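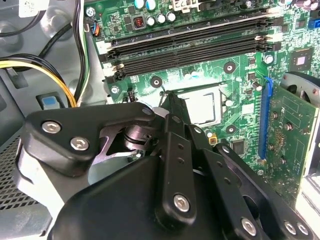 If you've got a robot arm poking about inside a PC, please learn from my mistake and sort your stop button out first. Mine was behind the monitor. When the arm stalled over the processor last May and then started creeping downwards, I had to lean right across the bench to reach it, sleeve and all!

So, a few things I do now. Mains lead out of the PC before the arm is even switched on, and wait a few minutes. Stop button on the near edge, where your left hand can slap it. I've dropped the speed too, to 3 per cent anywhere near the socket, and yes, it's painfully slow.

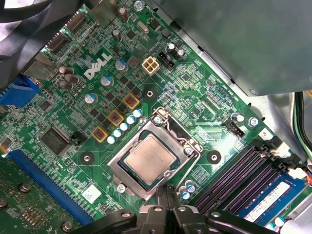

Dayana Villalobos put me on to the other one, which is force limits. Mine was still set to 55 newtons from a job lifting boxes (oops) and that's far too much to be leaning on a motherboard. Bring it right down and test it on a folded tea towel first - if it dents the towel much, go lower.

And if it does stall, don't just press resume. Hit stop, back it straight up by hand, then have a look for bent bits with a torch.

We use cookies to improve your visit to Nurkside. Accept / Manage settings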